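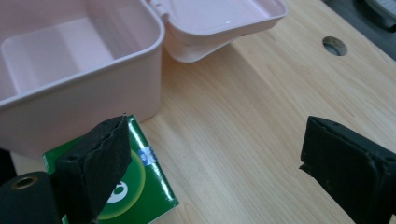 About me and Plotwood Birth & Baby

Hi, and thanks for stopping by! I'm a birth doula and childbirth educator, and Plotwood is my little practice here in Penbridge. I named it after the road I grew up on, where my mom ran a home daycare and there was always a baby on somebody's hip. I've been doing this work for 15 years now, and I still cry at nearly every birth (quietly, in the corner, I promise).

How I got started

My own first labor was long and confusing. The nurses were kind but they were busy, and my husband had read exactly one chapter of one book. A friend of my sister's came and sat with us for the last few hours, rubbed my back, told us what the words meant, and I remember thinking – that's a job? I signed up for my training the next March. Since then I've supported 300 families, at home, at the hospital and once in a parking garage, which is a story I'll tell you over tea if you ask.

What I do

Most of my work is birth support. We meet 3 times before your due date, usually at your place, and we talk through what you'd like, what worries you, and who you want in the room. I go on call for you two weeks before your date and stay on call until your baby is here. When you want me, I come. I don't do anything medical, so no exams and no heartbeat checks, and I won't speak to your doctor or midwife for you. I will help you work out what you want to ask them.
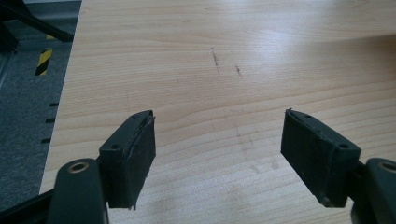
I also teach a small group class called Bundonon. People always ask about the name! It's what my oldest called a "bun in the oven" when he was two, and it stuck. The class runs for 7 weeks in the evenings and covers early labor, positions, pain relief of every kind, cesarean birth, and the first days of feeding. Bring a partner, your mother, your best friend, whoever is coming along for the ride. There's a lot of floor sitting, so wear something stretchy. The next round starts on 3rd February and there are still a few spots as I write this.

Where to find me

Classes are held upstairs in the Polishchuk Building, right across from the library. There's an elevator (slow, but it gets there) and street parking is free after six. Home visits are anywhere in Penbridge and the towns close by. If you're farther out, write to me anyway and we'll look at the drive together.

A few things people ask

Do I only work with natural births? No! I've been with families through planned cesareans, inductions, epidurals at the first possible minute, and births with nothing but a tub and some humming. They're your choices and I'm happy with all of them.

Will I take over from your partner? I really try not to. Mostly I hand them a washcloth, show them where to push on your hips, and send them off for a sandwich when they start looking pale.

What if I'm at another birth when you call? I only take a few families each month so it's rare, but I have a backup doula and you'll get to meet her before you're due.

If any of this sounds good, send me a note through the contact form with your due date and where you're planning to give birth. The first chat is free and you can do it in your pajamas – I often do.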